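December 20, 2025
Notebook, Claddale reception center, translation and intake workshop

Reprinted the arrival booklet. Run was 1,000 copies, five languages. Page 6 of the Tigrinya version still has the old bus line to Endale, so that page needs a sticker before the booklets go out. Stickers are in the second drawer, under the label tape.

Intake form, version 4. The box for "country of last residence" was being filled in with the transit country. Wording changed to "country where you last lived for more than six months." Tried it on 50 forms at the desk. Fewer corrections than with version 3, but the date format is still a problem. Month names should be spelled out in all five languages.

Clothing and bedding stock comes under the same sheet as of now. One line per item, size in column C.
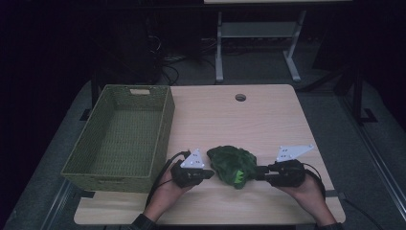
Dark green cloth on the table, basket at left.

Zomport database: import failed twice on names with apostrophes. Workaround is to save the sheet as tab-delimited text and import again. 170 records went in clean on the third try. The Postden office uses the older release and gets blank fields for the middle name. Do not send them the new template yet.

Open items:

- Interpreter schedule for the housing rights session. Dari is covered for the morning only.
- Budget line for printing. 4,000 was approved in September, and the sticker sheets have to come out of the same line.
- Stock sheet: column C rejects children's sizes given as ages. Change the cell type to text.

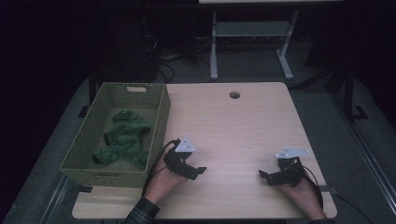
Next session

Finish the month names. Check the Endale bus times against the posted schedule. Ask Postden for one sample export, names removed, and test the middle name field on it.

Recent entries
Intake form, version 3: desk test
Booklet page order, right-to-left languages
Zomport import settings
Signs for the Endale waiting room
Label tape and drawer list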